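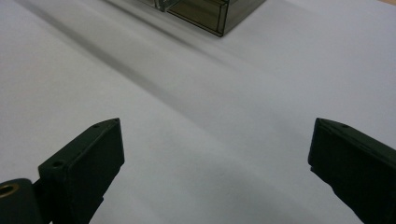
The line nobody drew on purpose

Oisín Hegarty spent 556 days watching a ceasefire, and he would like it known that most of them were dull. "Dull was the job," he says. "If I had a good story for you over dinner, it meant I'd had a bad day at work."

His posting was the Vitau valley, where two armies agreed to stop shooting and then spent years arguing over where they had stopped. The ceasefire map was drawn at a scale that made the line itself 200 yards thick on the ground. Farmers lived inside the ink. One family near Plivitz had its house on one side and its well on the other, or else both on neither, depending on which colonel you asked.

"I asked both," Hegarty says. "They were very helpful. They each gave me a copy of the same map."

He is back home now and writing a book, slowly, in a kitchen that smells of toast. He talks about the valley the way other people talk about a difficult former landlord. There were nine checkpoints when he arrived and nine when he left, though three of them had moved. Each move was reported as temporary. Each temporary post acquired, within a month, a concrete roof and a dog.

What does a monitor do when a checkpoint moves? "You write it down." And then? "You send it to people who write down that you sent it."

It would be easy to mistake this for cynicism. Hegarty insists he believes in monitors, and gets almost sharp when I suggest they change nothing. In August, after a shepherd was shot near the Krishnan road, both sides brought up armor and both sides' radio stations announced that the other had started it. He and his colleague Sudheer Iyengar drove out and parked their white car between the two columns, where it promptly refused to start again.

"So we couldn't leave," he says. "Sudheer called it a presence. I called it a flat battery."

They sat there overnight. By morning the liaison officers were on the phone to each other, mainly about who would tow the car. The armor went home two days later. Nobody was charged with killing the shepherd, and Hegarty brings that up three times before I leave.

The 2,000 people still living in the valley have heard that talks on a permanent border may resume. Hegarty has heard it too. He has been hearing it since his first week.

"They'll need a thinner pen," he says, and gets up to see about the toast.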